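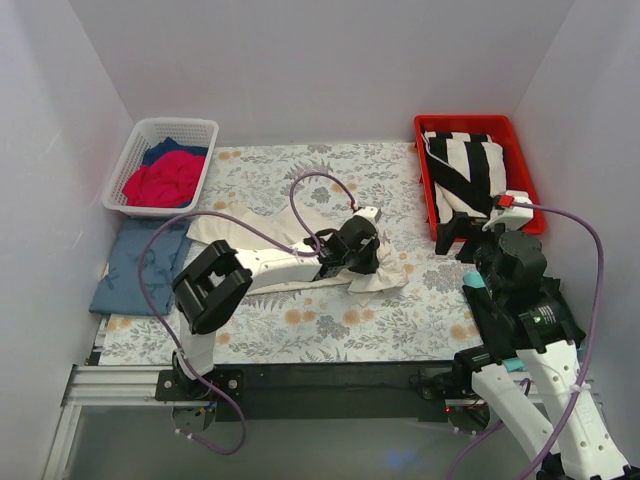
White basket and red tray on the floral mat.

I've been running a peer court at the Whitlock youth house for a good while now, and I have used just about every mock trial pack going. Most of them bored the kids to tears. So when Tracey Mottram passed me her copy of the Druton Peer Court Kit and told me to try it before I wrote another script of my own, I said sure, expecting the usual stack of photocopies. I love this thing!

The box holds 11 cases, a set of role cards, a judge's handbook and a thick pad of verdict sheets. The handbook runs to 97 pages, and yes, I groaned, but half of it is sample questions you can hand straight to a nervous fourteen-year-old who has just been made prosecutor and wants to crawl under a chair. The cases are the best part. They're about things that happen in a house full of teenagers — a borrowed bike that comes back bent, older kids making younger ones do their chores, a phone that changes hands three times before lunch. Nobody has to pretend to care about a bank robbery in 1920s Chicago.

We started with case four, the chores one. It took two evenings. The defense team argued for a solid half hour over whether "you'd better" counts as a threat, and the jury (everyone under twelve, their idea) sent a note out asking for the house rules in writing. I have never in my life had kids ask me for the rules in writing.

What I really like is how it handles sentencing. The sheets push the court toward making things right, so you get an apology, a repair, a week of shared kitchen duty, and there's a follow-up page to fill in later. Tarun Tyagi, who runs the Multlow group, skips the follow-up page. I think he's missing the best bit, and I've told him so.

A few gripes. The role cards are thin and ours were dog-eared by the second case. The bailiff gets almost nothing to say, so we let ours call the breaks and keep time, and she took it very seriously. Case nine needs 17 players, and if you have a small house you'll be doubling up or leaving it in the box. The font on the evidence sheets is tiny too. I blew ours up on the copier.

I've also used the Gukosley set, which costs less and has nicer artwork, but its trials are over in twenty minutes and the kids can guess the verdict from the title.

The Druton kit is 192 dollars. That's a lot for a small program, and I'd still buy it again tomorrow. We're doing the bent bike next, and there are already two kids fighting over who gets to be judge.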